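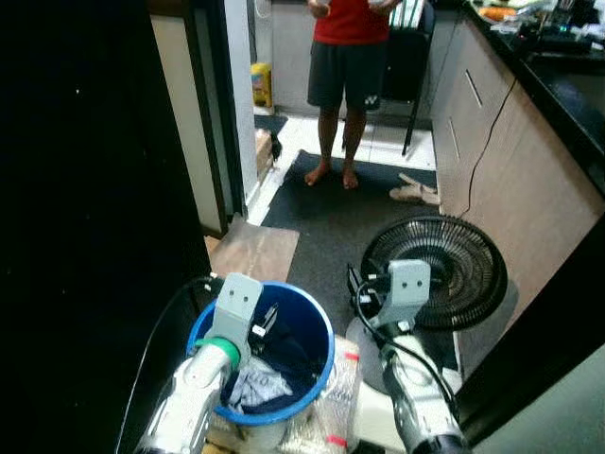
Why I would buy the boring gripper

When people compare grippers, they compare numbers. Closing force, opening width, price. I did this too. In November our small group at Kustley had to choose between two parallel grippers for a pair of arms, and I made a beautiful table. The Paulík was stronger and cost 900 euros. The Rellenia was weaker and cost 608. By my table the Paulík should win easily.

Then we tried them with cloth, and my table was of little use. Cloth does not care much for force. It folds away from the finger, or two layers come up when you want one. We did 250 picks with each gripper, same arms, same controller. The stronger one dropped fewer pieces, I admit it. But it also pulled up the wrong layer more often, and after every such mistake a person had to come and arrange everything again. The weaker one gave us 227 picks which I would call clean, and this was the better result of the two.

My colleague Vlastimil Jireš does not agree with me. He says that the fault is in the camera, which sees the top of a pile well and the side of it badly, and that a better view would save the strong gripper. Maybe he is right. But a customer who buys a gripper does not want to hear that he must buy also a camera.

So my opinion is simple. Makers should publish how their gripper behaves in a home, with soft things and cables and little space. Cor Van Loon from Prorov wrote to me that such a test is impossible to standardise. I think it is only unpleasant to do.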